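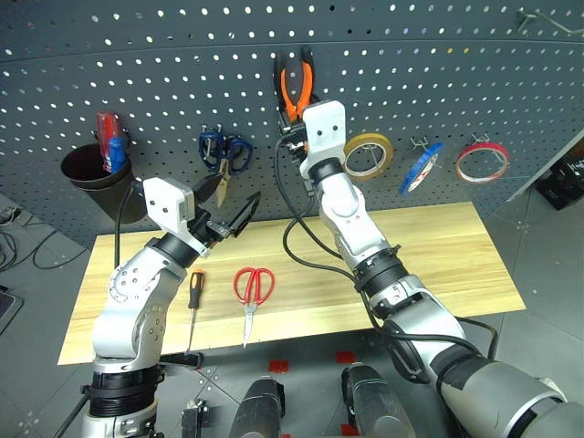

School Safety Policy Researcher / Writer (part time, could go full time)

Posted February 20, 2022

Zusbridge is looking for a researcher who can write. We're a small policy shop covering school safety, state gun laws and how districts spend their security money. Most of our work ends up as op-eds, short reports and testimony for state house hearings. Session is already moving so we need somebody soon.

What the job is

Reading school board minutes. A lot of them. Right now we have 136 districts on our list and records requests are out to nearly all of them. You'd keep track of what comes back, chase what doesn't, and get the useful parts into our spreadsheet in a form the rest of us can read.

Drafting. Op-eds run 700 words or so, reports 8 to 12 pages. You'll get edits back fast and you'll be expected to turn them around fast. Bylines are shared on reports, your own on op-eds if you want it.

Checking numbers. If a draft says a district hired nine officers, we want the page where it says that. Same goes for claims we happen to like.

Some phone work with superintendents, sheriffs' offices, the occasional parent group. Not everybody will be happy to hear from us. Be polite, write down what they said.

The first big project is the Onudier report, a comparison of how rural districts handle armed staff, entry doors and visitor rules. Draft is due in September. After that probably the Matis County budget series, depending on funding.

What we need from you

- Two years or more of reporting, legislative staff work, legal research or something close to it
- Clean, plain writing
- Comfortable with spreadsheets, basic statistics a plus
- Can read a bill and tell us what it changes
- Any politics fine. We argue a lot in this office, you should be OK with that

No degree requirement. Former teachers, school resource officers and dispatchers have done well here, please apply.

Pay and hours

$34 an hour, 25 hours a week to start. Remote is fine within the state, but you need to be able to drive to the capitol on hearing days (mileage paid). Health plan kicks in if you go over 30 hours. Laptop provided.

How to apply

Send a resume, two writing samples and a short note telling us about one school safety claim you've seen in the news that you think is wrong, and why. Keep the note under 100 words per point, one page total. No cover letter beyond that, we wont read it.

Put "Ebrahimi desk" in the subject line so it gets to the right inbox, that's the fund paying for the position. Use the contact form on this site and attach everything as one PDF.

Applications are read as they come in. Finalists get a paid editing test, takes an afternoon, then a call with three of us. Start date is as soon as you can mange it.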